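6/24/20

Second full day at the Mullmont kitchen counter. Jae-hoon had the arm powered and homed before I got in, so no hour lost to the joint offsets like last time. Firmware is the same build as before. I asked that nothing be touched between sessions and for once nothing was.

The task list is still Jae-hoon's: pick a light block, put it in the fruit bowl, retreat, repeat. It is the dullest possible kitchen chore and I have come to think it is the correct one to study. A person does it while talking on the phone.

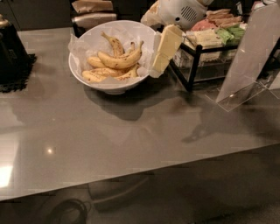
Jae-hoon and I disagreed over coffee about what a success is. He counts any block that ends up inside or against the bowl. I would count only the ones a cook would leave alone afterward. Under his rule the arm is nearly ready for a break room. Under mine it is a long way off, and the gap between the two rules is most of what I want to write up.

The Iltumer planner behaves well in free space. Paths are short and repeatable, and the elbow stays out of trouble. The problem is the last inch. The planner treats the goal as a point in the air with an orientation attached, and after that everything is left to the force limit. I raised the limit in the morning, did not like it, and put it back. 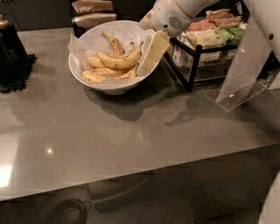
Approach height is the other open question. Jae-hoon wants a fixed clearance measured from the counter, which is easy to calibrate and easy to explain. I want it measured from whatever is highest at the drop point. With a fixed number, a block held on the diagonal brings its lower corner down close to the rim on the right side, right beside the bananas, and the margin there depends entirely on how the fingers took hold of it. A bowl of fruit has no flat top to measure from either. We will try mine tomorrow and his the day after.

Yoshinori Ikeda called before lunch. He spent years at Honda on the assembly side and has little patience for kitchens. His argument: on a shop floor you pay for a fixture once and the part is always in the same place, so the arm can be nearly blind. In a house there are no fixtures and no one will put up with them. He thinks shop-floor tending is solved wherever someone is willing to build the jig, and that household work should be judged as a separate trade. I mostly agree. I told him a paper liner was harder for us than any casting he ever had to pick. He laughed and asked for the force logs.

Settings for the afternoon block:

- Approach speed halved, retreat speed unchanged.

- Force limit back to yesterday's value.

- Depth filter on. The polished counter throws back the lights and I do not trust the raw readings near the bright patches.

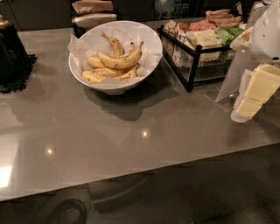
- Grip width logged at every step, not only at pick and release.

- Log buffer set to 4000 lines. At 2000 it overwrote the start of the longer runs.

The release step needs the most work. A hand feels the block settle and lets go. The arm presses until a number is reached, and bananas give under load before that number comes up. Peel and flesh make a soft spring with a poor memory. I wrote to Trerkura asking whether their finger pads come in a softer grade. No reply yet. 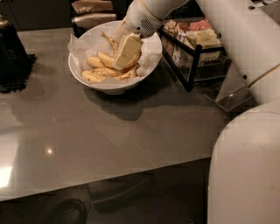
For tomorrow

Run 20 trials with the new clearance rule, same bowl, same start pose. Ask Jae-hoon to score them separately from me and compare only at the end. Send Yoshinori the logs. Find out who has the spare power supply, last seen in December.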